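Community > Household > Laundry and Fabrics

Tissue went through the wash with a printed blanket, how to get the bits off?

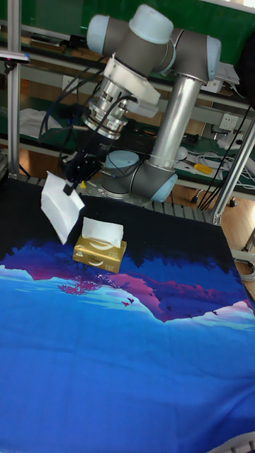
White tissue above the printed blanket, gold tissue box to the right.

Last updated: August

Posted by plavow_tenant

Hello all. I washed a printed blanket together with two sweaters and I did not check the pockets. There was a tissue in one of them, maybe more than one. Now the dark part of the blanket has small white bits everywhere and the sweaters are also bad. I already shook everything on the balcony and it helped only a little. Must I wash again, or does it make the bits stick more? I have a washer but no dryer. The label says 30 degrees and no softener.

3 replies, 353 views

Estrella
Do not wash again yet. First let the blanket dry completely, on a line if you have one. Wet paper holds on to the fibers, and when it is dry a big part of it falls with shaking. Shake it outside, holding two corners, then turn it and hold the other two.

After this take a clean rubber glove, the kind for dishes, make it a little damp and stroke the blanket always in one direction. The bits roll together and you can pick them up by hand. For the sweaters I would use a sticky roller, because a glove can pull the wool.

Only then wash it once more, alone, with a cold rinse and half of the usual detergent. Before you do this, please clean the filter of the washer and wipe the drum and the rubber of the door — a lot of paper stays in there and goes back to the next load. I had this with bed sheets when I lived in Nokdale and I washed them again two times for nothing before I looked in the filter.

adthorpe2981
just use a lint roller, works for me. you will need many sheets for a blanket

corner_window
I agree mostly with the first reply. One addition about vinegar: many people write that you should put a cup in the rinse. I tried it with a dark towel and I saw no difference, but the smell went away after drying, so you can try if you like. Do not use it together with bleach.

If your washer spins at 1000 or more, choose a lower speed for the second wash. A thick blanket folds on itself and the paper is pressed inside the folds. Also check the label about ironing. With my printed cover the iron fixed some small bits to the surface and I needed to scratch them off with a fingernail.

plavow_tenant
Thank you. I did the glove this morning and the dark part is nearly clean. The filter was full of gray paste. The sweaters are still drying, I will write again when I have tried the roller.

Contact us | Copyright Household Help Community | Back to top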